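Wolov (software)

Wolov is a motion control and planning stack for two-armed manipulators, written mainly in C++ with Python bindings. It covers trajectory generation, collision checking, grasp execution and the synchronization of two arms working in a shared space. Wolov runs against a physics simulator or against hardware through the same interface, and most of its development is done in simulation. The project was started by Meron Gudeta, who wrote the first planner, and is now maintained jointly with Fahad Rajput, who is responsible for the perception modules.

History

The first version of Wolov was a single-arm planner with no perception input. Object poses were read directly from the simulator, which made it unsuitable for hardware. Support for a second arm came with a rewrite of the collision checker, after the original was found to treat the two arms as unrelated bodies and to allow paths in which their forearms passed through each other.

Camera-based pose estimation was merged as a separate package, Bruvelon, which can be used without the rest of the stack. The configuration format was changed at the same time, and files written for the earlier releases have to be converted with a script supplied in the tools directory.

Architecture

Wolov is divided into three processes that exchange messages over shared memory.

The planner, named Jiang, accepts a goal pose for one or both grippers and returns a timed joint trajectory. It uses a sampling-based search followed by a smoothing pass. The search is stopped after 2000 samples by default, and a failure code is returned if no path has been found by then.

The perception process, Bruvelon, takes color images from one or more cameras and estimates the poses of known objects. Depth input is optional. Each estimate is published with a confidence value, and the planner ignores any estimate below a set threshold.

The controller, Mosta, tracks the trajectory and closes the loop on joint position. It also monitors the following error on each joint and stops both arms if either one exceeds its limit. Stopping one arm alone was supported in early releases and later removed.

Simulation environments

The distribution includes a set of furnished indoor scenes. The office scene is the one used most often in the documentation. It has a desk with a computer monitor and keyboard, a drawer pedestal, an office chair, wall shelves and a skylight in a sloped ceiling. Scene files are stored as plain text, and furniture can be moved or removed without recompiling.

Cameras may be attached to any link of the robot or fixed in the room. Views from a camera close to the fingers are used mainly for the last part of an approach, and wider views for locating furniture and planning around it.

Renders from the office scene, both with parts of the grippers in view:

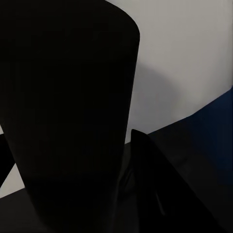
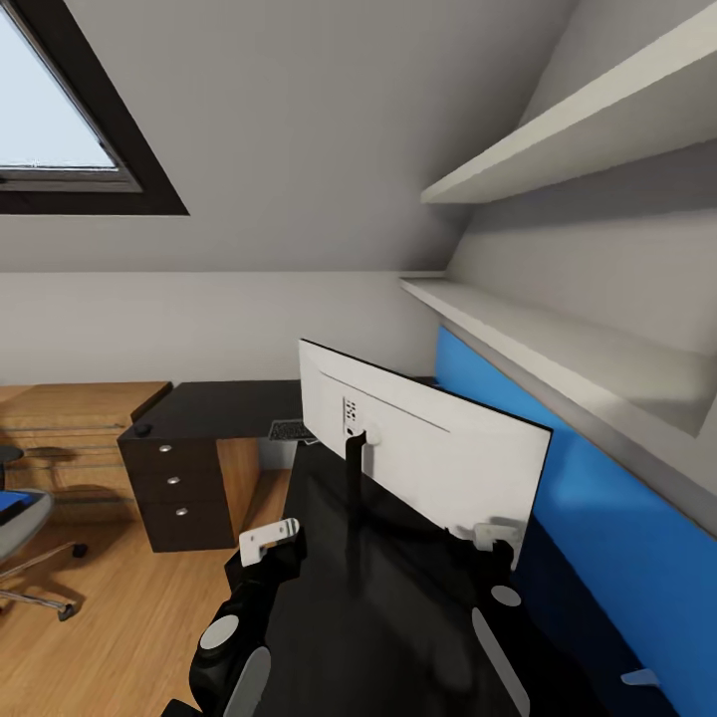
Self-occlusion

A camera near a gripper may lose a large share of its image to the gripper itself. Bruvelon handles this by rendering a mask of the robot from the current joint positions and discarding the masked pixels before pose estimation. The mask is grown by 2 pixels on each side to absorb small errors in camera calibration.

Dark grippers against dark furniture are a known weak point for methods that find the robot by color or by edges, as the outline of a finger can merge with the surface behind it. The rendered mask does not depend on image contrast, but it does depend on correct joint readings. If the readings are delayed, the mask trails the arm and some robot pixels are passed to the estimator as background. Mosta therefore stamps each reading at the encoder, and Bruvelon interpolates between readings to the exposure time of the image.

Testing

The regression suite contains 388 planning problems, of which 217 require both arms. Each problem is stored with a fixed random seed and is run on every change to the planner. A change is rejected if it causes any problem that was previously solved to fail, even when the total number solved goes up.

Perception tests use stored renders with known object poses. They are run separately from the planning tests and take longer.

Limitations

Wolov does not model soft or deformable objects. Glass and glossy surfaces are treated as opaque and matt by the pose estimator, and reflections can produce false detections. Mobile bases are supported only as fixed mounts: the base may be placed anywhere before a plan is requested, but it cannot move during execution.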